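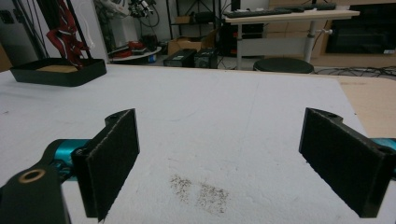
Hand gripper open over the brown crumbs on the white foam top. Tray with a cork-like lining at upper left, arm in the back.

Friday, open day, writing this at 6 pm with sore feet.

Door counter says 263 people, which is way more than I planned chairs for (I planned no chairs). Sem Koster did the welcome talk and ran long, as usual, but people laughed in the right places so fine. The Stenton folks came early and stayed through lunch, and a whole group from Aaltonen showed up wanting to talk about nothing but grip force!

The crumb station was mine. The idea was to let visitors pick up the hand-held gripper and have a go at the brown stuff on the white top, squeezing the pads shut on it and carrying it over to the tray. Everybody thinks it'll be easy. Then they close the fingers and the grains just slide out the sides, and they go again, and again, and suddenly there's a line. One kid had up to 77 tries, by her dad's count, and she was still cheerful about it. Best trick of the day came from a retired baker: drag the pile together first with one finger, then pinch low. I wrote that down for Hậu.

Things to fix before the Sirham visit in May:

The pads are fuzzy and I want to know how much grit they hold on to. Weigh a pair before and after 100 closes. Hậu Hứa has the small scale.

Left pad is a bit frayed along the lower edge. Swap it.

Foam top shows scuffs and gray smudges. Wipe first, and if that doesn't do it, ask Grundine what a new sheet costs.

Cables on the floor by the stool need taping down, I kept steering people away from that side.

Somebody asked me if the gripper "knows" when it has hold of something, and I gave a rambling answer about finger width that I'd like to do over. Sem has a one-page sketch from last year, will dig it out Monday and print a stack.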